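Getting Wax, Gum and Glue Out of Carpet

Posted 2023-11-16 by Janaka Sheikh

I love carpet. I know everybody on this site is ripping theirs out and showing off the floorboards, and good for them, but give me something soft under my socks in January and I'm happy! The trade-off is that carpet hangs on to whatever you drop, so I've had plenty of practice getting things back out of it.

Start with candle wax, which is the one I get the most mail about (62 letters on red wax alone, you wonderful people). Let it go completely hard. Break up the crust with the back of a spoon and vacuum the crumbs before you do anything else. Then lay a plain brown paper bag over what's left and go over it with a warm iron, no steam, moving the paper along so a clean patch is always on top of the wax. Keep the iron low if your carpet is polypropylene, or you'll melt the pile and have a whole new problem. Colored wax may leave a tint behind. Dab that with a little rubbing alcohol on a white cloth, and try it in a closet corner first.

Chewing gum wants cold. Put a few ice cubes in a sandwich bag, hold it on the gum until it feels like a pebble, then chip from the outside in. Short little taps! If you pull, you'll take the fibers with it. The last smear usually comes up with a drop of dish soap in warm water.

Hot glue behaves a lot like gum, so it's the ice bag again. White school glue is easier still: soak it with warm water, wait ten minutes, blot, and repeat until you're bored. Super glue I leave alone until it has cured, and then I snip off the very tips of the fibers with nail scissors. You will never find the spot afterward, I promise.

Now for dents from furniture legs, my favorite because it feels like magic. Lay a damp towel over the dent, hold a steam iron just above it for a few seconds, and fluff the pile up with a fork. Our old bookcase left four craters in the hallway at the Pranby house, and the kids couldn't find them by dinnertime.

A few readers asked about carpet on tables and workbenches. Yes, do it! A leftover piece of low, tight pile makes a lovely surface for sorting small parts, and things don't roll away or get scratched. Vacuum it with the upholstery nozzle, and run a strip of packing tape over it for lint.
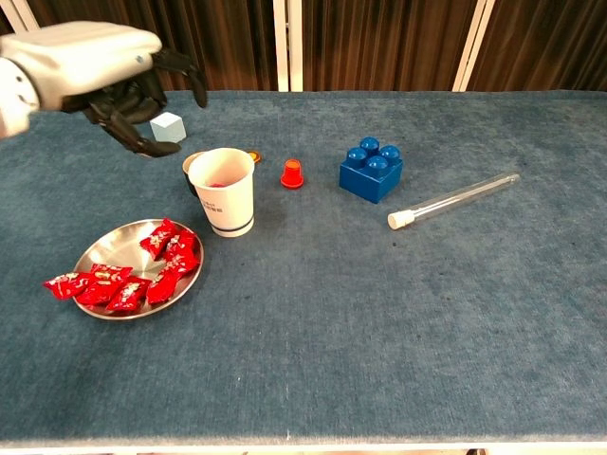 Offcuts are usually cheap, too, so ask at the carpet store before you buy from a roll. Take your measurements along, and add an inch all the way around for trimming.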